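Flukex Percussion Loops: data card

Version 4, December 8, 2018

Flukex is a set of short hand-percussion recordings for beat tracking and loop classification. It holds 2,000 loops played on frame drum, pandeiro, shaker and cajon. The set is maintained by the Jinico studio in Gornville.
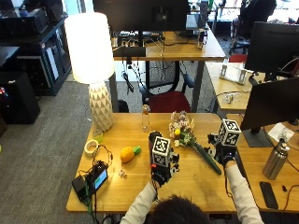
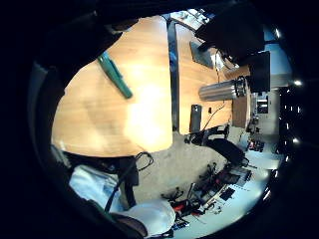
Contents

audio/ – mono WAV files, one loop per file
beats/ – plain text, one beat time in seconds per line
meta.csv – one row per loop
splits/ – train, validation and test lists

Recording

All loops were played to a click in a single treated room. The click was sent to closed headphones and should not be audible. Tempo is constant within a loop. The slowest loops are at 72 beats per minute. Each loop is four bars long, plus a tail left in place so that cymbal-like ring from the pandeiro jingles can decay.

No compression or equalization was applied. Peaks were normalized per session, so relative level between loops of one session is preserved. Level should not be compared across sessions.

Metadata fields

loop_id: matches the file name without extension
instrument: frame_drum, pandeiro, shaker or cajon
pattern: one of 14 pattern labels
bpm: click tempo, integer
session: session code
player: anonymous player code

The pattern label "luu" refers to the Lưu pattern. The accented spelling is used in the documentation only; file names and CSV values are plain ASCII.

Beat annotation

Beat times come from the click and were then corrected by hand. Corrections follow the stroke onset, including where the player sits behind the click. Shaker loops have soft onsets and their beat times are less exact, by about 4 milliseconds.

Splits

Splits are made by player. No player appears in more than one list.

Known problems

Cajon is underrepresented in the test list. A few frame drum loops from the August sessions have low-frequency rumble – a high-pass filter at 30 Hz removes most of it. Downbeats are not marked in this version.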